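Celebrity, Royalty and the Press
Notes for session 2: Who decides what counts as protocol?
Tutor: Annapurna Nambiar

Welcome back, everyone, and thank you for all the lively emails after our first meeting. I've tried to answer each of you, but if yours slipped through the net do please nudge me. We start at 7.30 as usual and the kettle goes on at a quarter past.

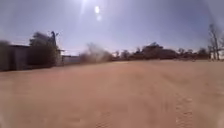
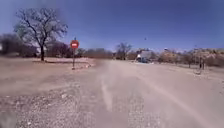

Dry ground, blue sky.
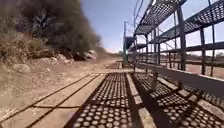
Iqra Orakzai wrote after session 1 to say that she had always taken royal protocol to be a proper book of rules, kept in a drawer somewhere, and she wondered why the papers never simply printed it. I was so pleased to have this question, because it is very nearly the whole of tonight's subject!

When a newspaper says a thing is "against protocol", it may mean any of several quite different things. It might be a matter of law, such as who may inherit a title. It might be a custom of the household, handed down by word of mouth and quietly dropped when it becomes a nuisance. It might be ordinary good manners (waiting for your host to sit down, say) dressed up in a grander word. And now and then it is something a writer read in another article, whose writer had read it in another one before that. I'd like you to get into the habit of stopping at the word each time and asking which sort you've got.

Our reading: the Lolleck cuttings

The Lolleck collection holds 3,491 cuttings from magazines and Sunday supplements, and we shall be dipping into a bundle of 195 on the clothes, hats and handshakes of visiting royals. You don't need to read them all, goodness me. Choose 20 that catch your eye and keep a note of the following for each one:

Who is said to have made the rule
Whether a source is named, unnamed or missing altogether
Which words do the softening ("reportedly", "is understood to", "insiders claim")
Whether the headline promises more than the article delivers

That last one is great fun once you get your eye in. Kane Whitelaw brought a piece last time whose headline had a duchess "breaking" a rule which, by the fourth paragraph, had become a "preference", and by the end was something one former guest thought she remembered from a lunch. I've put it in the folder at the front, with his pencil marks left on.

A word about "insiders"

You will meet them everywhere. Some are perfectly real people with good reason not to be named, and a careful paper will tell you a little about how they come to know what they know. "A member of staff who was present" gives you something to weigh. "A palace insider" gives you very little, and "a source close to the couple" could be anybody from a cousin to a florist. Do be fair, though. An unnamed source isn't a made-up one, and some good reporting has depended on them. Please mark them with a U in your notes and leave the judging until we've talked.

Magazines and their manners

We shall also compare two titles from the bundle, Pulis and Dristari, which covered the same garden party in the same week. Pulis is chatty and breathless, and spends most of its space on a pair of gloves. Dristari is much stiffer, yet if you look closely it relies on exactly the same remark from exactly the same onlooker. Areeba Bhutto has kindly offered to read the two aloud, and I'd ask the rest of you to listen with the page turned over the first time through.

For next time

Please read the chapter by Maëlys Perrin on engagement interviews (photocopied, pages slightly askew, my fault entirely). If you have room for more, the Khattak essay on royal weddings and television is well worth an evening, although it goes on rather, and you may skip the section on carriages without missing much.

Written work, for those who would like to hand something in: take one article and rewrite it using only what its named sources say. Some of you will end up with a single paragraph, and that's quite all right. Bring the original along with it so we can lay them side by side.

Folders back in the box before you go, please, and I'll have spare copies of the reading list in December.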